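Print this page
E-mail this entry to a friend

24 May 2024

The letter from Siltovau came this morning, and I have read it three times with the dictionary next to my coffee. My flight to Paltis in August is "affected by a schedule adjustment." I know each of these words, but together they did not tell me if I have a flight or not.

I called the number in the letter. The music played for 27 minutes and then a polite man explained that the baggage workers at Paltis airport have voted for a strike, and the airline is taking out some flights before it begins. Mine is still there for now, but it leaves in the evening and arrives after the last bus. He could offer me a refund or a seat two days earlier. I asked if the seat two days earlier was safe from the strike. He said he was not able to confirm this. I asked if I could decide later, and he was not able to confirm this either.

I paid 400 for the ticket in the winter, when it looked like a good price. Today I looked at the same week with other companies and the cheapest one is 800, with a long stop in the middle of the night. So the refund would pay for half of a worse trip.

I do not feel angry with the workers. My father loaded trucks for many years and I remember his back. If they say the shifts are too long, I believe them. But I would like to sit in my sister's garden this summer, and I have already missed it two summers in a row.

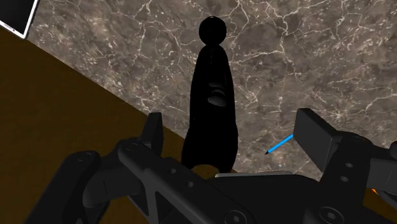
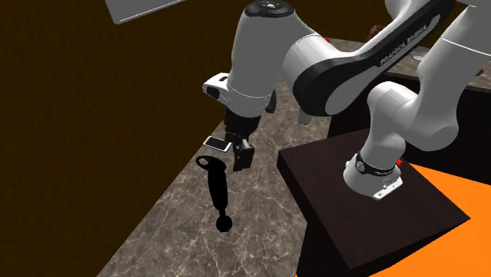 In the afternoon I looked at the other way, by train to Albers and then the night ferry. The ferry is run by Liltance, and their website shows me a cabin, then asks for my passport number, then says the cabin is gone. I tried it again with a different date and the same thing happened. Maybe all the people with my letter are on the same page at the same time.

My sister says on the phone that I worry too early. The union and the airport will meet again next month, and last time they found an agreement the evening before. She is probably right, but she is not the one who must ask her boss for different vacation days. My boss already has the plan for August on the wall, and I would have to change places with someone who has children.

I wrote down the questions for the next call on a piece of paper:
If I take the earlier seat, can I change back?
Who pays for the hotel if I arrive after the last bus?
Is my suitcase included if the baggage workers are not there – or should I take only the small bag?

The last one I should have asked today. I will call again tomorrow, early, before the line gets long.

E-mail | Print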